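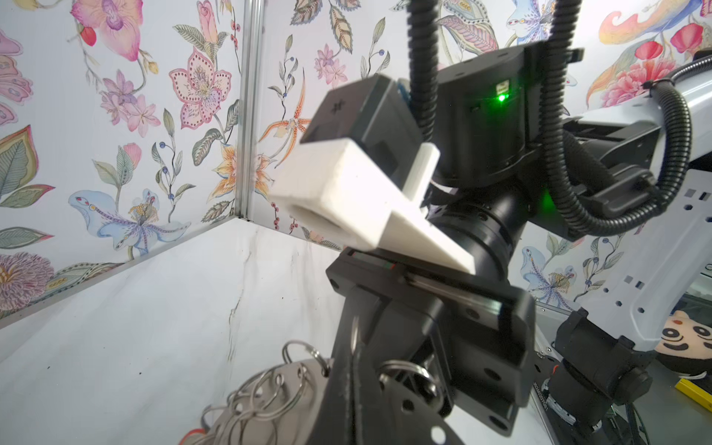
Who gets paid when a television series is repeated?

The people whose contracts say so, and fewer of them than you would think. Most of the cast and nearly all of the crew on a typical series are paid once, for the days they worked.

Television Economics, handout 4: residuals, buyouts and back end
Revised 2023-02-19. Bring it with you, as we will mark up the Trulton contract in class.

Start with the word "residual". It means a further payment when a programme is used again, whether as a repeat, a sale abroad or a place on a streaming service. Trade papers like to talk as if residuals were a pension. For a handful of leads they are. For the actor with two scenes as the vet, they are a small cheque that gets smaller each time it arrives.

The case we use is Trulton, a hospital comedy made by Kirnska and shown on the Alau channel. Supporting players had a choice of two deals:

Deal A: 960 pounds an episode, full buyout, nothing more ever.
Deal B: 870 pounds an episode, plus 10 per cent of that fee for each repeat on the home channel.

Work it through. Under Deal B each repeat is worth 87 pounds, and the actor gave up 90 pounds to get it. One repeat leaves them three pounds short. The second puts them ahead. Kirnska's side presented Deal B as generous, and on a show that is repeated every August for years it might be. Now read the definition of "repeat" in clause 7. A showing within 50 days of the first broadcast doesn't count, and nor does anything on the channel's own streaming service. Guess where most of the second viewings took place. 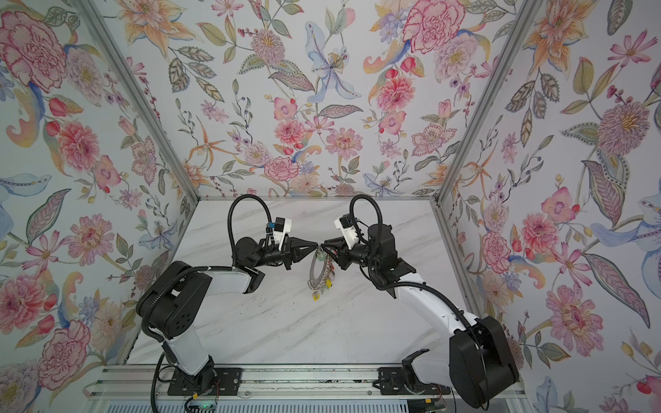 So the first habit to pick up is to read the definitions before the percentages. A large share of a narrowly defined thing can be worth very little, and the people drafting these clauses know it.

Back end

"Back end" usually means a share of profit. Be wary of the word profit. In the Trulton papers it is what remains after the production budget, the distribution fee, overheads, interest on the budget and something called "continuing brand costs", which the contract leaves undefined. A series can be popular, sell to a dozen countries and still show a loss on this sheet. I don't say the sheet is dishonest. I say that one party wrote it and the other party has to ask permission to see it.

Gross points, taken before the deductions, are a different matter. Very few performers get them, and those who do tend to be the ones the show can't be made without.

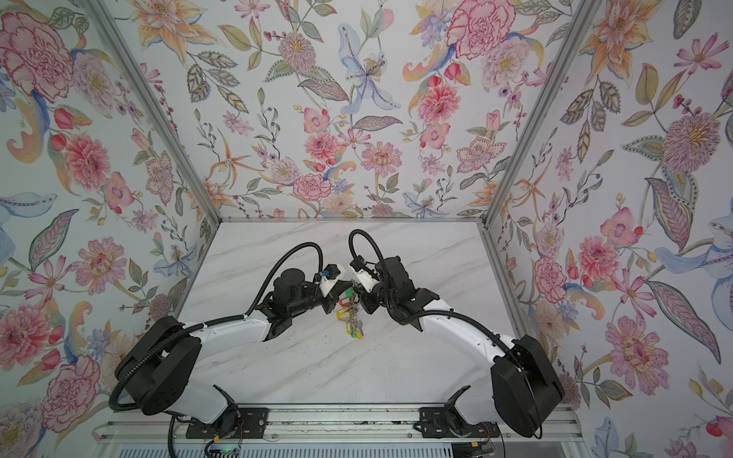
Merchandising is treated separately again. The usual argument from the studio is that a mug sells the character and the actor merely played it. You may find that convincing for a cartoon badger. It is harder to swallow when the mug has the actor's face on it -- and even then, the Trulton clause pays only on "principal likeness", so a group shot pays no one.

Reading for next time: the Benmoussa report on repeat fees, chapters 2 and 3. It was paid for by a distributor, so look hard at which shows were left out of the main table. The appendix is better than the chapters.

Questions to prepare

1. At how many qualifying repeats does Deal B beat Deal A? Show the sum.
2. Rewrite clause 7 so that streaming counts. What would Kirnska ask for in return?
3. Find one deduction in the profit definition that you would accept, and say why.

Written answers of a page at most, handed in at the start of the seminar.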